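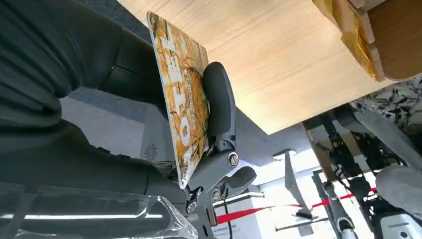 Home Datasets Tools Bulletin Archive Contact

Prustach Remake Log: data card

Version 1.2, released 6 October 2022

Summary

The Prustach Remake Log is a table of removable and fixed prosthetic cases returned to a dental laboratory for adjustment or full remake. It holds 3,225 case records, of which 424 are coded as full remakes. The rest were adjusted and sent back to the clinic on the original framework or base. Records were exported from the Jomlow case management system and cleaned with the scripts in /prep.

The log was compiled for studying reasons for return. It is not a register of all cases made by the laboratory, and a remake rate can't be calculated from it.

Files

cases.csv – one row per returned case
reasons.csv – lookup table for return codes
shades.csv – shade tab equivalents used in cleaning
prep/ – cleaning scripts, run in filename order
CHANGES.txt – version history

All files are UTF-8 with comma delimiters. Empty fields mean not recorded. A zero is a real value.

Fields in cases.csv

case_id: random integer, stable between versions
product: crown, bridge, partial, full, splint, retainer
material: as written on the work ticket, then normalized
impression: tray or scan
return_code: see reasons.csv
days_to_return: calendar days from dispatch to receipt
outcome: adjust or remake
clinic_group: coded A to H

Colour was entered as free text before the December form change. The cleaning script maps these entries to the nearest tab in shades.csv and leaves the field blank where two tabs fit equally well. The original text has been dropped because it sometimes included patient initials.

Return codes

Codes 10 to 19 cover fit, 20 to 29 occlusion, 30 to 39 colour and finish, and 40 to 49 breakage. Code 90 means the clinic gave a reason that fitted none of these. Code 99 means no reason was given. Only the first code on the ticket is kept. A crown returned with an open margin and the wrong shade will show up under fit alone if the margin was listed first.

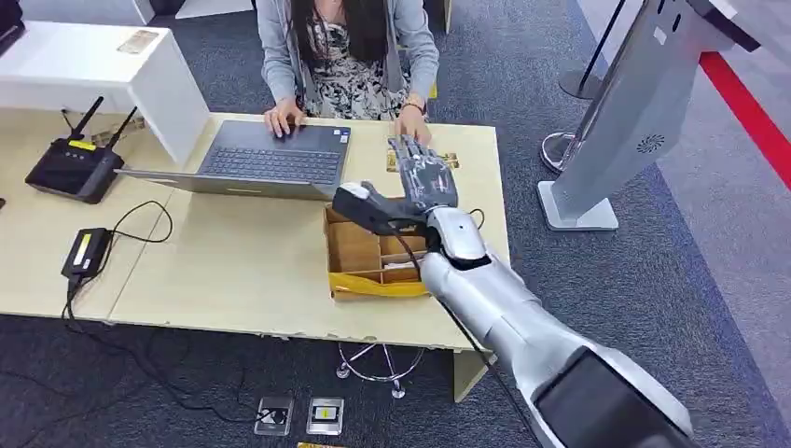 Data Bulletin – Issue 14

Known problems

Splints are under-recorded. Until the Melivetti bench opened, splint adjustments were done at the counter and no ticket was raised. Filter on product before comparing years.

The impression field depends on how the case arrived. A stone model that a clinic poured itself and later scanned is marked as scan. Treating these rows as intraoral scans will overstate the fit returns for digital work.

Clinic group H is a catch-all for practices that sent too few cases to be coded separately. It should not be read as a single clinic.

Negative values in days_to_return were removed in version 1.1. They came from tickets reopened under the old case number.

Suggested splits

The file splits/base.txt lists 2,000 case numbers for training and 1,000 for testing. The remaining rows are held in splits/spare.txt. Splitting was done by clinic group and product. Version 1.0 used a plain random split, and results from the two should not be compared.

Reproducing the tables

Run prep/01_load.R to prep/05_tables.R from the top folder. The scripts expect R 4.1 or later and write to out/. Shade mapping is the slow step and can be skipped with the flag --no-shade.

Privacy

Patient names, chart numbers and dates of birth were not exported. Clinic names were replaced with group codes before the file left the laboratory. Dates are supplied only as intervals.

Licence and citation

Data are released for non-commercial use with attribution. Scripts are under the MIT licence. Cite as: Yousafzai Dental Data Centre, Prustach Remake Log, version 1.2.

Corrections should be sent through the Contact page with the case_id and the field name in the subject line.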